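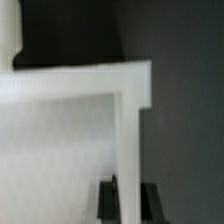
4.2 The trouble with white

Participants in both towns were asked to sort paint cards into as many piles as they liked and then to name each pile. The reds and greens went quickly. White did not. In Tarell, the median household spent 14 minutes on a set of cards that a passing stranger would have called identical, and in Urnel two couples asked to finish the task in separate rooms.

We had expected the trade names to help. The Głowacki range, sold in both towns, offers eight whites, and we left the printed names on the back of the cards for anyone who cared to look. Those who looked took longer. Several people moved a card from one pile to another on learning what it was called, and one moved it back after reading the price.

Ordinary speech is less fussy. Outside the task, participants used three words for nearly everything pale in their homes: white, cream and grey. The last did a good deal of work. It covered concrete, old net curtains, the sky in March and any plastic that let some light through. Figure 3 shows the kind of contrast that gave no trouble at all, a matte white plastic frame with a pale grey translucent panel inside it. The upper surface of the top bar is brighter than the rest, yet in our interviews differences of that sort were put down to the light and the whole object was given one name. On a paint card, a much smaller difference was enough to start an argument.

Earlier work in Ullari treated such arguments as noise and averaged them away. We are reluctant to do the same – the arguments were the most consistent thing in the data. Renters, who could not repaint, disagreed less than owners and finished sooner. Owners who had painted within the past year disagreed most of all, chiefly with the colour already on their own walls. Section 4.3 takes up cream, on which feelings ran higher.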